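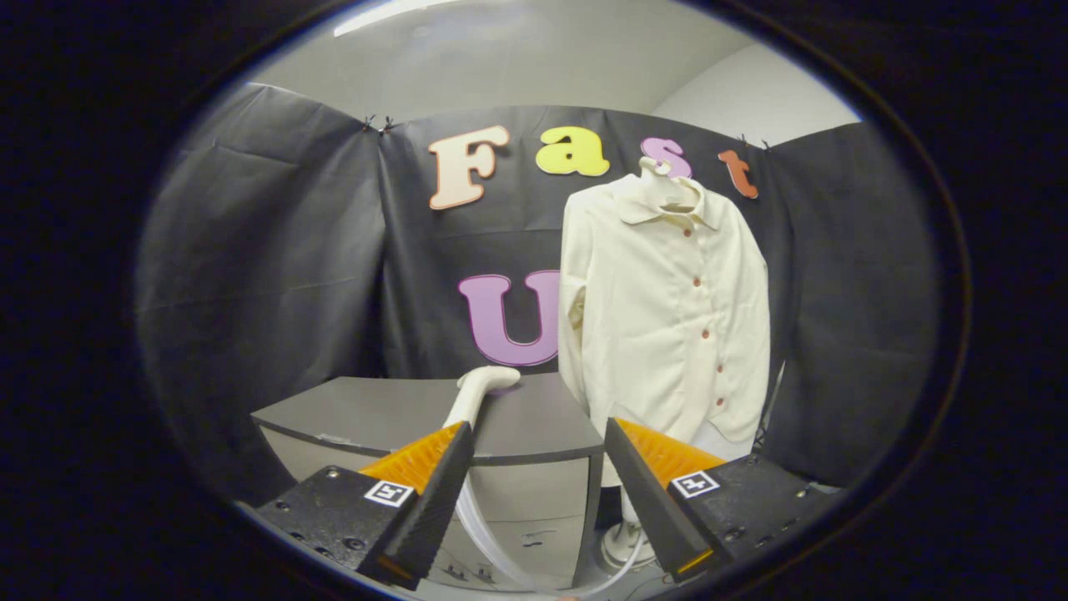 Kwaku Arthur wrote in to say that his Sidier steamer spat on every collar he owned until he stopped filling it past the line, and could the guide please put that first. It now comes first.

Search this guide Enter a word Go

27 Oct 2024
By Benedicta Essien

4. Filling and first steam

1. Unplug the steamer. It has no opinion on this, but we do.
2. Twist the tank left and lift it off. It holds 200 ml to the line and more above it, and the extra goes straight onto your clothes.
3. Fill with plain cold water. Scented water voids the warranty and smells of hot soap by September.
4. Refit the tank, plug in and wait for the green light - roughly 100 seconds.
5. Point the head at the sink and hold the trigger until the sputtering stops.
6. Hang the shirt up, button the top button and steam from the collar down, pulling the hem gently with your free hand.

Note: Silk gets the low setting and a press cloth. Suede gets left alone.

CAUTION: Steam burns. Do not steam a shirt you are wearing, however late you are.

7. Empty the tank before storing. For scale in the head, see section 7.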